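Prastham notes: the planner, the stale frame and the cup

March 26, 2019

Quick one tonight, I have to be up early. But if I don't write this down now I'll have forgotten the whole thing by the weekend and will end up debugging it again in November.

So. The two arm setup. Cup and plate task. Been fighting it on and off for weeks and I think the software side finally makes sense to me. Mostly. Let me dump it.

Where things were last time: Prastham (my repo, the messy one) had one big loop. Grab image, find the cup, find the plate, plan, move, repeat. One thread. It worked in the sense that it ran. Perception took as long as it took and the arms sat there waiting for it, then lurched, then waited again. Ugly. Also a pain to reason about, any print statement in the wrong place changed the timing of everything.

What I did was split it. Three processes now – perception, planner, control. Control runs at a fixed rate no matter what and just follows the last trajectory it was given. Perception publishes poses whenever it has them. Planner sits in the middle and is the only one allowed to have opinions.

Obvious, yes. I know. Every tutorial says do this. I didn't do it because I wanted to get to the fun part.

Anyway the split immediately broke everything.

First bug. Poses had no timestamps. In the old loop it didn't matter, image and plan were always from the same pass. Now the planner would happily take a cup pose from before the arm moved and plan against it after. With the arm carrying the cup! So the planner believes the cup is on the table and also in the gripper. It treated the held cup as an obstacle and refused to move, "start state in collision", over and over. I read that line so many times I saw it in my sleep.

Fix: every pose gets the capture time of the frame it came from. NOT the time perception finished. This cost me an entire evening, I had stamped them on the way out of perception and everything looked fresh and was old. If you take one thing from this post take that. Stamp at capture.

Second bug, same family. Once an object is grasped it should stop being a world object and become part of the arm. I use Ultell for the planning scene (small library, does the collision checks, docs are thin) and it has attach and detach calls for exactly this. I was calling attach. I was calling it with the wrong parent frame, so the cup was attached to the base of the arm instead of the gripper. The collision model moved nowhere while the real cup went up. Nothing errors. It's a valid frame, why would it.

Found it by finally opening the viewer, which I should of done on day one.

Third thing, less a bug than a decision I kept putting off. Orientation of the cup. My detector gives a position and an axis but the axis has no sign, so it can't tell up from upside down. Two ways to look at a cup and it picks whichever. For a while I just had the planner assume upright always. Bad assumption, there's nothing in the grasp code that guarantees it, a rim grasp can leave the thing any way up depending on how the wrist comes around.

So now there's a check. Fit both hypotheses, compare the width at each end, wider end is the opening. The cup is tapered so there's something to compare. With a straight sided one I'd have to look for the dark inside and I don't have anything good for that yet. The threshold is 3 mm of difference, below that it says "don't know" and the planner has to ask for another look from a different wrist camera pose. Asking for another look is slow and I'm fine with that.

White table, pale plate, by the way – the segmentation hates it. The plate wants to melt into the tabletop, the rim is the only real edge. I ended up fitting an ellipse to the rim and ignoring the middle completely. Works better than anything clever I tried. Shadows from the grippers were getting picked up as a second plate for a bit, so there's a size filter now, and a rule that the plate can't move more than a bit between frames unless an arm is near it. Hacky. Staying in.

Two arms, one planner. I went back and forth on this. Separate planners per arm is simpler and each is quick, but then you need something to stop them meeting in the middle, and that something ends up being a planner. So it's one joint plan for both arms, with the idle one pinned to its rest pose unless it's in the way. Planning time went up. The plan cache helps – 11 stored start/goal pairs right now, and if the new request is close enough to one of them it warm starts from there. Most requests are close enough, it's the same table every time.

The idle arm rest pose matters way more then I expected. Too close to the center and every path for the other arm bends around it. I moved it out and a whole class of weird elbow-up solutions just went away.

Tooling. I wrote a replay script and it's the best thing I've made this year. Everything the three processes say to each other goes in a log, and I can play the log back into the planner alone with no arms powered on. Change the code, replay, diff the plans. I keep 7 logs as a regression set, all of them recordings of something going wrong. Takes 13 seconds to run the lot. Before this I was testing planner changes on hardware, one at a time, hand hovering over the stop button. Never again.

The viewer is Gentile, with a small plugin of mine that draws the planner's idea of the scene on top of the fixed camera. When the overlay cup and the real cup disagree you see it right away. Most of my bugs have been visible there the whole time, I just wasn't looking.

There's also Bustent for the config files, which I was sceptical of, but having the rest poses and camera transforms and filter sizes all in one versioned place instead of sprinkled through the code has already saved me once. I changed a camera transform, everything shifted, I rolled it back. Two minutes.

Still broken / todo:

Release height. The planner opens the gripper at a fixed height over the plate and that height is a number I made up. Should come from the rim fit and the cup length.

Placement goal is "on the plate", nothing finer. Center would be nicer. The ellipse center is biased by the viewing angle and I haven't corrected for it, so I don't trust it enough to use as a target yet.

Control should slow down when the pose it's following is old. Right now it has only go and stop.

Logs are huge, I'm saving full images and I don't need to.

Reset is still me reaching in and moving stuff.

Will clean up the repo before I push, the commit messages are embarassing. A few from the fixed camera:

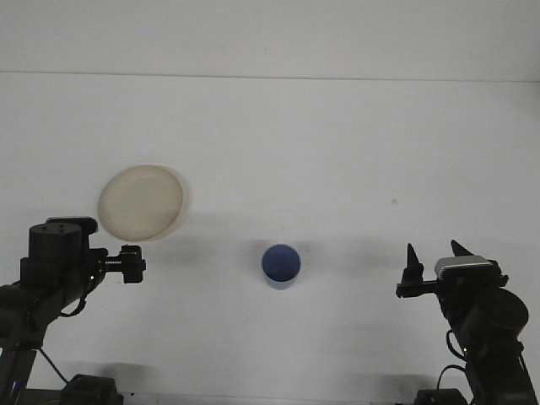
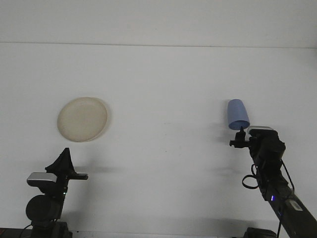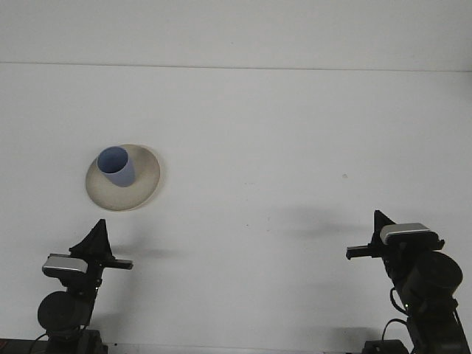 Both arms, plus the cup and the plate. The middle one has the cup upside down in the right gripper, the last one has it upright on the plate.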